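4.2 Why the cellar books disagree

The Suscombe winery kept two sets of books, and both were wrong, though in different directions. The press log gives 313 barrels for the harvest; the tax ledger, filled in by the same hand, gives fewer. We side with the press log, which had less to gain.

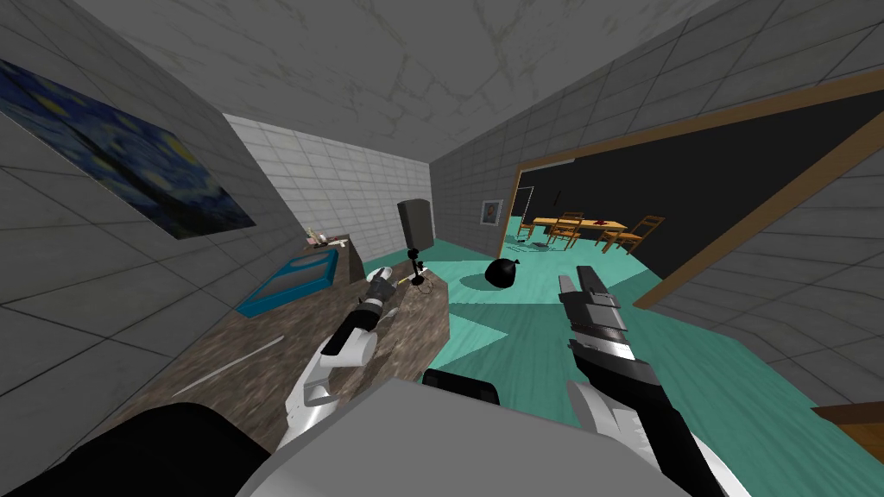
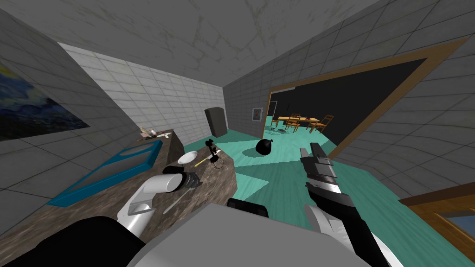
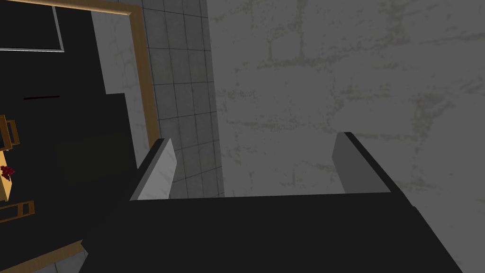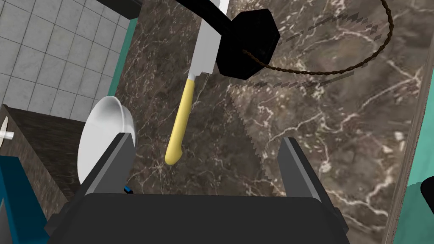 Figure 4. Simulated views, one setting.

Okoro, reading an earlier draft, objected that the missing barrels were probably topping wine, used up in keeping the others full, and that we had mistaken thrift for fraud. The objection is fair. It would, however, require every barrel at Suscombe to leak like a garden hose. At the neighboring Bustthorpe cellar, topping used 9 barrels in a comparable year, and the staff there were not known for restraint. We therefore keep the press log figure in the yield estimates of Section 5.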